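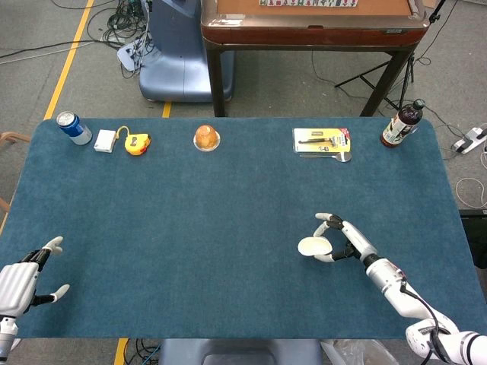 Ticket: right hand stalls on cup pickup, table-clearing routine
Opened by: Efa Craddock
Assigned to: Bülent Çetinkaya
Status: open, waiting on reporter

Hi Bülent, me again, with the cup problem. I'm setting up the table-clearing routine for the Clovatlow demo kitchen, and the right hand keeps stopping partway through the job. It gets a grip on the little cream cup fine, thumb on one side and fingers on the other, cup on its side with the opening pointing left, and then when the routine calls for turning it upright I get a "grasp uncertain" message and everything parks. The left hand just waits there, open. No crash, no error beep, and I can clear it from the panel and carry on, but it does it again on the next cup.

What I've tried so far:

Restarted the controller. No change.

Ran the hand calibration twice, the long version both times (which takes forever, could we please get a progress bar?). It passed.

Swapped the cup for a heavier mug from our break room. That one works! It picked it up, turned it and put it down like it had been doing dishes all its life. So I'm leaning toward something about light things.

Dropped grip force from 60 to 40 in the settings. Worse. Now it lets go of the cup as soon as the wrist starts to turn.

I put the force back to 60 and left it there. Software is whatever Delphine installed on 6 Apr 2024, and I haven't touched it.

Efa

Reply from Bülent Çetinkaya

Hi Efa, thanks, the mug test helps a lot. My guess is the fingertip sensors. A small cup doesn't push back much, so the hand can't tell holding from touching and it bails out before the wrist move. Could you try force 46 and switch on "slow wrist" under Motion? Also wipe the fingertips with a dry cloth, no cleaner. And does it stall on anything else on the mat, or only the cup?

Reply from Efa Craddock

OK, did all that. Fingertips wiped, slow wrist on, force 46. Out of 18 tries on the cup it finished 11, which beats zero!

Other stuff, since you asked. The soda can is no trouble. The tape measure is fine if it grabs the body, but if a finger goes through the lanyard loop it drags the thing along and gets upset. The spoon is hit and miss, it's so flat on the felt that the fingers sort of pet it. The bun I'm a little scared of. At 60 it left dents, and I haven't been brave enough to try it at 46. The tool set in the blister pack it picks up by the card, and then the whole thing flexes and I get the same "grasp uncertain" again.

Seren Wynne from the kitchen side stopped by and asked me flat out if this thing can clear a table yet. I said it can clear some of a table, slowly, if you don't care about your rolls. She wasn't thrilled, but she stayed for three more cups, so I'm calling that interest. For what it's worth I do think we're close on the hard stuff like cans and mugs. It's the light, bendy and squishy things where I could do the whole table by hand and go get a coffee in the time it takes to do one.

Reply from Bülent Çetinkaya

That all fits. Blister card and cup look like the same fault to me, low contact pressure. The spoon is separate, that's the approach angle, so please open a new ticket for it or it will get lost in this one. I'm sending you a fingertip profile called "light objects". Load it under Hands, right only, and leave the left on default so we have something to compare. Then another 18 on the cup, and please save the logs this time :)

Reply from Efa Craddock

Sorry about the logs! Profile is loaded, right hand only. Eifion Beddoe has the table until lunch, so I'll do the cup run after that and attach everything. Spoon ticket is in. I'll try the bun last.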